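The case against the 26-piece dinner set

Every time someone I know moves house, the talk turns to dinner sets, and every time I end up being the miserable one in the corner.

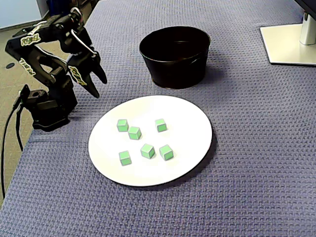
My cousin Forough has just paid for a boxed set from Rimetti. Twenty-six pieces, for a flat with 2 people in it. The leaflet calls it "an investment in gathering". I've read that line several times and I still don't know what it means. Plates are for putting food on. A gravy boat is for dusting.

I'm told the glaze is "chip resistant", and I'd like to know who tested it and what they dropped it on. The Salehi bowls I bought after a similar promise lasted until June. I wrote to the shop and got a voucher for more bowls.

Then there's the price. £49 in the sale, down from a figure I've never once seen it sold at. Forough says I'm mean and that I'll be glad of the big platter at New Year. Perhaps. I'll be bringing my own plate, a plain white one from a charity shop, which is almost 32 years old and has never been part of a set as far as I know.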